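Junaid Orakzai
7 Nov 2025

I've been learning to bake rye bread since spring and a few people asked for the method, so I'm putting it all in one thread.

The starter came from Hertta Koivisto, who gave me a spoonful in a jam jar. She feeds hers whole rye flour and water by weight, equal parts. I do the same. It lives in the fridge and comes out the night before.

Evening: 80 grams of starter, 100 grams of warm water, 100 grams of rye flour. Stir, cover, leave on the counter. I used to do this in the morning and the bread was never in the oven before dark.

Next day I add the rest of the flour, salt, water and a spoonful of dark syrup. No kneading. Rye doesn't build up the way wheat does, so you mix until there are no dry spots and stop. It should look like wet cement. My first three loaves were too dry because I kept adding flour to make it look like dough.

Wet your hands before you touch it. Wet the spatula too. Flour on your hands makes it worse. 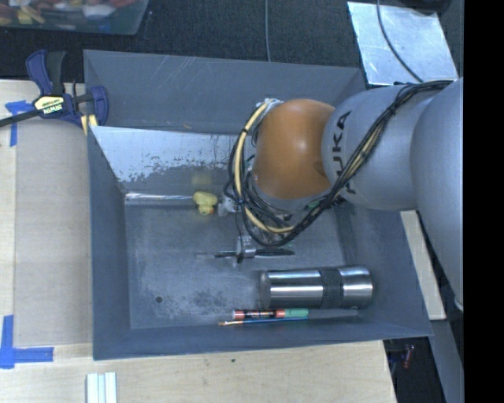

Into the pan, smooth the top with water, dust with flour. When the flour on top cracks, it's ready for the oven. Mine takes two hours in summer and closer to four now that the kitchen is cold.

Hot oven for the first 15 minutes, then turn it down and leave it for almost an hour. I check with a thermometer. Tapping the bottom never told me anything.

Then you wait. This was the hard part for me. Cut it the same day and the knife comes out gummy and you think you underbaked it. Wrap it in a towel and leave it until the next day. Two days is better.

Flour: I've tried the supermarket one and the Juntunen whole rye. The Juntunen is coarser and soaks up more water, so I add an extra splash. The supermarket one makes a perfectly good loaf and costs half as much.

Things that went wrong: forgot the salt (tastes like cardboard, we fed it to the compost). Used a glass dish with no paper and had to chip the loaf out. Left the starter in the fridge for 8 weeks over the summer. It had gray liquid on top. I poured that off, fed it for 5 days and it came back.

Someone asked about seeds. I put in sunflower seeds, soaked overnight. If you skip the soaking they pull water out of the dough. Caraway is good but my son picks it out, so only every other loaf gets it.

It keeps for a week in a paper bag. After that I slice it and freeze it. Straight from the freezer to the toaster works fine.

In December I want to try the malted kind that Hertta makes for Christmas. She says it takes two days and a lot of syrup. I'll add it to this thread if it comes out.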